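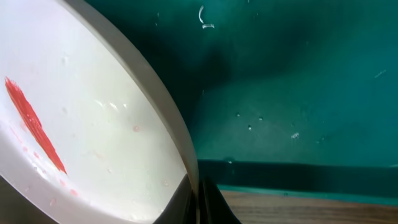 Ya-wen wants the red gone from the white bowls before anything else gets put away, and she wrote as much in the margin of the last entry: "Same ones every time. Either we find out what takes it off or we stop using them for color."

August 27, 2023

Fair enough. Spent the morning on it.

The mark I worked on first is the bright one on the inner face, a slanting streak with a brushed look, frayed at the top and running down to a point. There are a few small pink spots on the white as well. They look like the same red, thinned out. My guess is that the spots are rinse water that sat, but I have no record of who washed what.

Tried so far, in this order:

Plain tap water, 25 minutes, no scrubbing. A little pink in the water, streak still there.

Dish soap and the soft sponge. Better on the spots than on the streak. The thick end holds on longest.

Baking soda paste, left on 9 minutes, then a damp cloth. Most of what was left came up. Stopped there to check the glossy part under the lamp and could not find scratches.

I have not tried the Moken cleaner. Tiburcio used it on the gray trays in July and they went dull, and I don't want that on the inside of a bowl.

The rim is a different finish from the inside, more matte and a bit warmer in color, so I kept the paste off it. If someone gets red on a rim, please try soap only and write down what happens.

Question for Jadwiga: is the red we have now still the Winach one, or did we switch when the order came in? Shelf label says Winach but the lid is a different shape. If it's a new paint, the old notes on page 32 may be no use – those say it rinses out with water alone.

For now, bowls used for red go in the left sink with water in them as soon as the brush comes out. Don't stack them. Tip the water out before you leave and dry the inside with a towel.

Still to do: same test on a mark left overnight, and one with the blue. Need more baking soda, the box is nearly out. Sponges are in drawer 9.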